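Lesus Moisture Probe for Baled Pulp and Recovered Paper

If you buy pulp by the bale, you already know how much of the bill can be water. We started selling the Lesus probe at Zemcombe after years of hearing from small and midsize mills that were still tearing open bales by hand and carrying samples down to the oven, and we've grown very fond of it (so have our customers, to judge by the reorders).

The probe is a stainless steel lance, 18 inches long, with a handle you can hold comfortably in work gloves. Push it in, wait for the beep, and read the number. It stores up to 200 readings, which you can copy to a computer at the end of the shift.

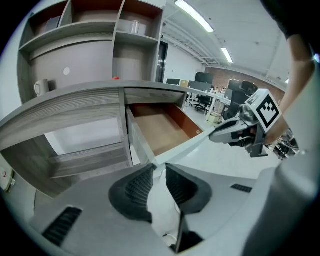 Gray desk unit with hutch, drawer open

Every probe comes set up for softwood kraft, hardwood kraft and old corrugated. If you run something out of the ordinary, send us a sample and we'll work out a setting for you, usually before your order ships. Mahmoudi tips fit the same thread, so any spares you have on the shelf are still good. 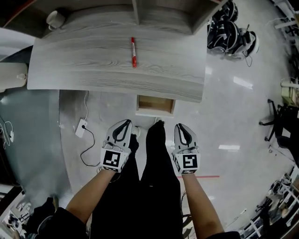
Red marker on the desktop

Price and what you get

The probe is $419 with a hard case, two spare tips and a check block. The Plillby extension, for double-stacked bales, is another $272 and screws on without tools.
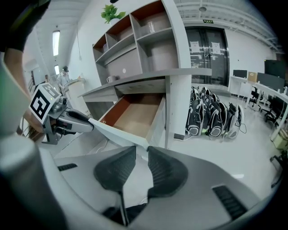
Please do run the check block at the start of each shift. It takes less than a minute, and a worn tip will show up there well before it shows up in your receiving records. Tips are covered for six months and the handle for three years. Orders placed before 2 p.m. go out the same day, and we're always glad to talk through your bale yard over the phone first.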